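How do I find the order of songs on the first Harawira album?

Asked by Tatu Mutiso, November 19, 2024
796 views, 2 answers

Hello to all. I am a fan of the band Harawira since a few years, but I came to them by the second album, Taderico. Now I bought the first one used, on cassette, and the paper inside is missing. The cassette has no titles printed on it, only "Side A" and "Side B".

On the streaming service the album has eleven songs, but on my cassette I hear twelve. The extra one comes after "Treltwood" and it is slow, only voice and piano, a little more than three minutes. I tried to search some words from the lyrics and I found nothing.
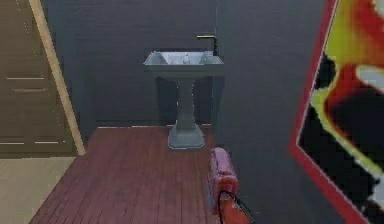

I also wrote to the small label which released it, but the email came back to me. My questions are:

Does somebody know the title of this extra song?
Is the order on the cassette the original one, or did they change it later for streaming? On mine, side B starts with "Glass Ferry", and online this is the third song.

Thank you in advance, and sorry for my mistakes in English.

Answer by Glenys Pryor
Accepted

The slow one is "Trudulero". It was only on the cassette and was left off when the album went online. I have the tape with its insert, so I can give you the order:

Side A: Low Road, Petrol Blue, Seven Stairs, Treltwood, Trudulero, Hand Me Down
Side B: Glass Ferry, Other People's Weather, Marrow, Sleeper Car, No Reply, Low Road (reprise)

So yes, yours is the original order. The insert says 400 copies, and mine has the number written by hand in pen. Lyrics are not printed, just the credits. Piano on Trudulero is by Amber Pilkington, who left before Taderico.

Answer by Rhys Quinlan

try discogs

Comment by Tatu Mutiso

Thank you very much Glenys, this is exactly what I needed. I will write the titles on a new paper for the box. Do you know if they still play "Trudulero" in concerts? I will see them for the first time next year.

Comment by Glenys Pryor

Not at the show I went to in October, sorry. They did play Marrow and Sleeper Car.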